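Ticket 3886
Subject: Gray sorting bin, blocks stay in the corners and paint is coming off
Opened by: Hae-won Kwak
Assigned to: Gyu-bin Koo
Location: Mostudley, table bins
Status: Waiting for parts

Problem as reported

The big gray bin on the light wooden table has two troubles. First, the long blocks slide to the back wall and stay there, flat against the edge, and it is hard to get hold of them. Second, the white sloped panel at the back is losing its paint. I am afraid that small flakes will go on the blocks, and these blocks are going out to Taltberg in December.

I did not change anything before writing this. The bin is the older type from Heltero, with the sloping walls.

— Hae-won

Reply from Gyu-bin Koo, 9:40

Thank you for the report. Please tell me three things. Is the table level? Did somebody wash the bin with the strong cleaner? And do the green blocks and the red bars behave the same way, or only one kind?

Reply from Hae-won Kwak, 10:25

I put the level on the table in both directions and it is good. About the cleaner I asked Soon-im Noh. She says that in the summer they used the strong one for some weeks, then stopped because of the smell.

The green blocks are worse. The red bars are narrower and I can usually take them with the fingertips. I left the blocks as they were, so you can compare with your own bin.

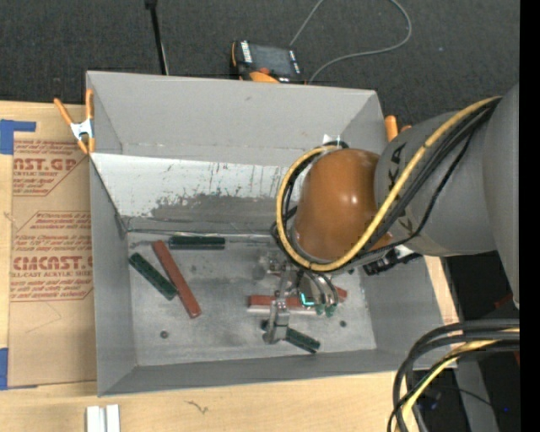

Checks done

1. Rear edge of the floor. There is a bent, shiny seam along it, and one green block is lying horizontally against this edge. I pressed the seam with my thumb at several places and it does not move. I also passed a block along it by hand. It catches a little near the middle, then it goes on.

2. White panel. The scratches are heavy and there are dark streaks from top to bottom. In the lower middle the paint is gone and you see darker gray. I wiped with a dry white cloth and got nearly nothing on it, only gray dust. So the paint which is left seems to hold, but I would not trust it for a long time.

3. Floor. Stains and some dark round spots. I tried to clean one spot with warm water and mild soap. No change. I think we can live with the spots.

4. Blocks. I looked at the green ones and the red ones under the lamp. No paint flakes on them today.

— Hae-won

Reply from Gyu-bin Koo, 13:15

Good checks, thank you. I compared with the bin at my side and there the seam is flatter, so I think the bend makes the catching. Please do not hammer it flat. Seung-woo Myung tried this on another bin and the floor came up in the corner.

For now, wipe the white panel with a dry cloth before each shift and do not use the strong cleaner again. I asked Tegan Wihongi for a new rear panel and a rubber strip of 460 mm. The strip goes along the rear edge and should keep the blocks a little away from it. We need 2 strips — one will stay on the shelf as a spare.

Reply from Tegan Wihongi, 15:05

Strips are in stock and go out with the Kong delivery. The panel must be ordered. I will write here when I have the date.

Next action: Hae-won to fit the strip and report if the green blocks still catch. Ticket stays open for the panel.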